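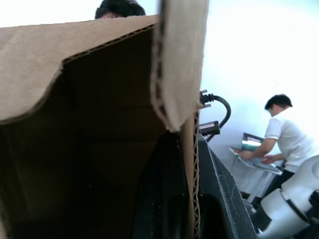 Govasdale Neighborhood Association – Planning & Zoning Group

Review: Allon permit tracker, one-year plan

January 22, 2020
By Takeshi Sekiguchi

Our group signed up for Allon in November to follow building permits in Govasdale. It pulls new applications from the city's open records and sends an email when one falls inside an area you draw on the map.

The alerts work well. We heard about the 51-unit rental building on Görtz Street four days before the notice sign went up. The email gave the permit number, the lot size, the applicant and a link to the site plan. Zoning variances come through the same way, but demolition permits do not, and those are often the first sign that a project is moving.

Search is weaker. Typing "1725 Görtz" brought up nothing until I dropped the umlaut. Results stop at 100 per search, so older files on the Nadside rail lands have to be looked up one year at a time.

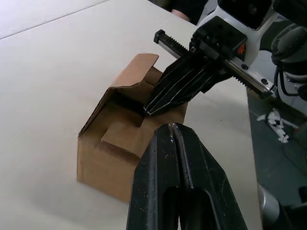 Open cardboard box on a tabletop.

The map is easy to read on a laptop and cramped on a phone. Saved areas can't be shared between accounts, and our members ended up drawing the same outline over again. Support answered my question about this the next morning and said sharing is planned, with no date given.

I would renew for the alerts. Anyone who mainly wants old permit records can get them free at the city counter.

Contact the Planning & Zoning Group | © 2020 Govasdale Neighborhood Association | Back to top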